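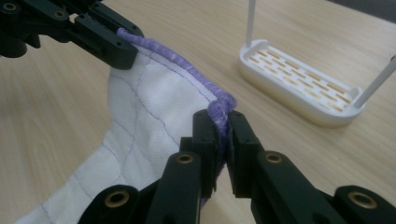 Questions I get about the grippers at Wullmont

I run the textile returns bench at Wullmont, and ever since we started the gripper project people keep stopping me in the break room to ask about it. New hires, folks from shipping, my own mother-in-law. Most days the bench looks like a kitchen drawer got dumped on it, and the stuff we handle is soft, padded and floppy, like white quilted fabric with a fuzzy purple edge that has to be held by that edge with two black grippers at once. So I wrote the answers down. Last updated August 1, 2026.

What are you all doing over there?

Showing a machine how we handle soft goods, basically. We hold a gripper in each hand in place of our fingers and do the ordinary jobs with them: pick it up, spread it, turn it, hang it, lay it down. The recordings go to the Trido team upstairs, and they use them to teach the robot arms that will go on the line. By the end of July we had 2,437 usable recordings from our bench, and I'm pretty proud of that number!

Is it hard?

The first week, yes. You don't realize how much your fingertips tell you until you're pinching cloth with two hard jaws and can't feel how thick it is. I dropped things constantly. Then your eyes sort of take over, and you learn to go for the edges and bindings (a nice fat trim is a gift). Thick padding wants a small bite and a slow pull.

Do your wrists hurt?

Mine did, so we changed how we do it. You swap out after 11 items, no matter how good you feel, and go do paperwork or tagging for a while. Please don't be a hero about this. If the table height is wrong for you, say so and we'll fix it before you start.

Am I training my replacement?

This is the one everybody really wants to ask, and I asked it too, in a meeting, louder than I meant to. What we were told, in writing, is that the arms take over sorting and hanging on the night run, where we've been short of people for as long as I've worked here. The day bench stays. Inspection stays with us too. Do I believe it? Mostly. I've got the letter in my locker and I'd suggest you keep yours. I also think it's fair to be uneasy, and I'd be suspicious of anyone who told you there was nothing at all to think about.

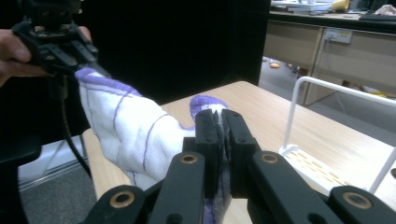
One thing I will say is that the job I have now is different from the one I was hired for. I used to hang and sort all day. Now maybe half my shift is gripper work, and the rest is checking recordings and arguing (nicely) about what counts as a good grab. Some people on the bench love that. A couple moved over to Olport, our packing side, and that's fine too.

Does gripper work pay more?

Yes, there's a small bump for the hours you're signed off on. It shows up as its own line on your pay slip. If it doesn't, bring me the slip and I'll walk it over to payroll with you.

Do I have to do it?

No. It's sign-up only, and you can take your name back off the list.

What happens if I mess up a recording?

You mark it and do another one. We've tossed 869 so far, and plenty of those were mine. Nobody's keeping a scoreboard by name. I made sure of that before I agreed to run the bench, and the Trido folks say some of the clumsy ones are useful to them anyway, so don't go deleting stuff yourself. Just mark it.

Can I do it left-handed?

Sure, you're using both hands. Lefties usually like to do the fussy part on the left and hold steady on the right, and that works great.

When do the arms show up?

The plan says after the Rojanasak building is rewired. I've heard three different dates and I'm not going to repeat any of them! When there's a real one it'll be posted by the time clock.

Who do I talk to about signing up?

Me, at the bench, any time before lunch. Bring your badge, and wear sleeves you can push up.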